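Materials and Finishes, Week 5 handout
Pattern, Part 2: Marble and its many imitators
Notes by Lakshmi Mudaliar, revised Jan 26, 2023

Last week we ended on wood grain, and several of you asked why we skipped stone. We skipped it so it could have a whole session to itself! Marble may be the most copied surface in the history of interiors, and once you start looking you will find it on shower curtains, phone cases, cake boxes and bank lobbies.

Where the real thing gets its look

Marble starts as limestone. Heat and pressure deep in the ground make the calcite grains regrow and lock together, and the old layers and shells mostly vanish. Pure marble is white. The color comes from whatever else was in the mud at the time: iron oxides for reds, pinks and yellows, carbon-rich matter for gray and black, serpentine for green. Veins form when the rock cracks or squeezes and something different fills the gap.

Please remember the word "brecciated," which will come up again. A brecciated marble has been broken into angular pieces and naturally cemented back together, and it is wonderful stuff (some of it looks like a map of countries that don't exist).

The long history of faking it

Painted marble is ancient. Roman house painters did it on plaster, sometimes in rooms where the owner could easily have paid for stone, so cost can't be the full story. Scagliola came into its own in Italy in the 1600s: gypsum plaster, glue and pigment, kneaded like dough, sliced, laid on and polished until it shines. Run your hand over a good scagliola column and it feels warmer than stone. That's a handy test if you're ever allowed to touch one.

Then came printing, and everything sped up. Marbled linoleum, printed paper under melamine, inkjet on ceramic. The question for a designer shifted from "can we make it look like marble?" to "which marble, at what scale, next to what?"
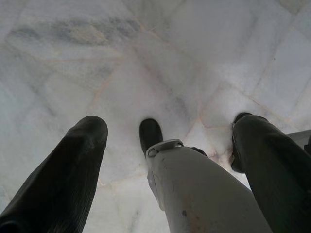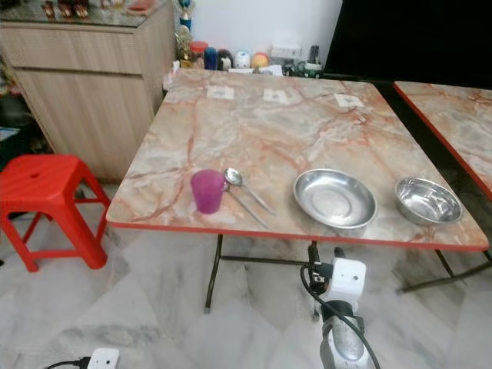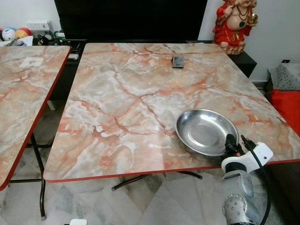
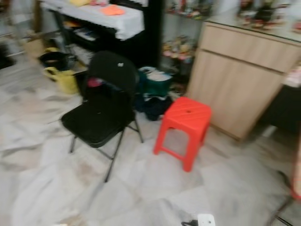 Repeat length

Every printed pattern has a repeat, the distance before the design starts over. On a roll of vinyl it is set by the printing cylinder. On tile it is a matter of how many "faces" the maker prints, and a cheap range may have only 2 while a better one has 10 or more. Salvador Gouveia, who visited us in December, brought a Seixas sample box and let us hunt for the twins. It took the class five minutes to find the first pair, and after that you couldn't stop seeing them.

Rotation helps a lot. A square tile with four possible turns will hide its repeat much better than a plank that only goes two ways. Strong diagonal veins are the exception: turn them at random and they crash into each other at every joint.

Scale

A vein pattern taken from a slab as tall as a person looks odd when it is shrunk to fit a coaster. Good pattern makers redraw it, dropping the fine detail and keeping one or two strong lines. Look at the Skeletti and Potell sample cards side by side in the materials library. Same source stone, very different editing. I love the Potell version and Bernardo Barros can't stand it, so come prepared to take sides.

Color

Grays are the hard part. Under a cool lamp a gray vein can go blue, and under a warm one it drifts toward brown. Always check a sample in the room where it will be used, in the morning and again at night.

For next time

1. Find one imitation marble at home or on your way here. Trace or sketch a patch of it, life size.
2. Measure the repeat if you can find it. Write "not found" if you can't, and say how far you looked.
3. Write a short paragraph on which real marble it borrows from. Guessing is fine, but give your reasons.
4. Read the Zivcombe chapter in the course pack, starting on page 204. The section on book-matching is dense, so take it slowly and draw the diagrams as you go.

Belmiro Patrício will run the scagliola demonstration in the basement workshop. Wear old clothes and closed shoes. The pigment gets everywhere, and it is glorious. If you missed the safety talk, see Belmiro Garcia before you come down.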